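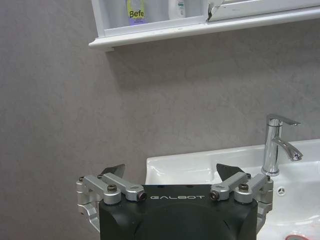
marusela_77: Pues yo al revés que tú, la masa madre en la nevera me va de lujo. La refresco 2 veces al mes con harina Zavala y listo.

pan_y_punto: ¿Dos veces al mes? La mía con ese plan huele a quitaesmalte. Yo uso 100 g de masa, 500 g de harina y unos 367 g de agua, y si la dejo más de una semana sin tocar, el pan me sale un ladrillo.

marusela_77: Es que con tanta agua y harina floja se te cae seguro. ¿Qué harina gastas?

pan_y_punto: La Pruvel de toda la vida, y de floja nada, eh.

trigolimpio: Me meto. La Pruvel es buena, pero en junio, con el calor, esa masa se pasa en un rato. Prueba a formar antes y directa al frío hasta la mañana.

horno_viejo: No estoy de acuerdo con lo del frío, a mí me sabe demasiado ácido!! Prefiero madrugar (a las seis ya estoy amasando) y hornear a mediodía.

marusela_77: Jajaja, a las seis amasa tú.

pan_y_punto: Vale, pruebo lo de formar antes. ¿El banetón con harina de arroz o con la misma?

trigolimpio: Arroz, y sin miedo. Con la de trigo a mí se me queda media corteza pegada.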